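Teaching by Demonstration: Drive Removal from a Desktop Tower
Coutinho Lab Project, Term Report

1. Task

Our group recorded demonstrations of a robot arm working inside an open desktop computer. One student steered the arm by remote control while the joint positions and camera views were saved. The target was 100 recorded runs -- 12 of them were set aside for testing.

2. Setup

The tower lies on its side on a slotted table with the side panel off. We used a two-finger gripper and recorded both wrist and fixed views. 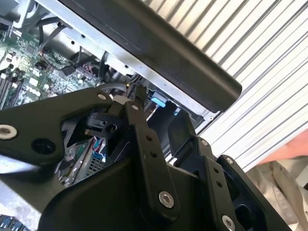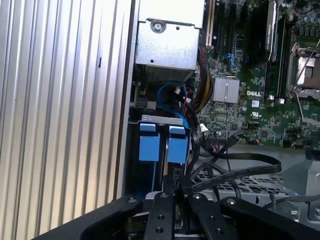
Wrist views. The last one is from the fixed camera, with the caddy held in the gripper.
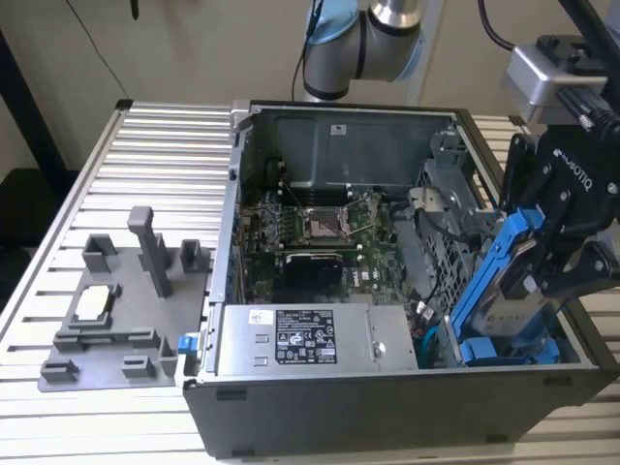 3. Problems

Depth was hard to judge from the wrist view alone. Operators slowed down near the cables and often stopped to check the fixed view. We cut long pauses from the recordings before training. The Skevard controller also drifted if left idle, so we zeroed it before each run.

4. Next steps

Repeat the recordings with a second operator and compare the paths.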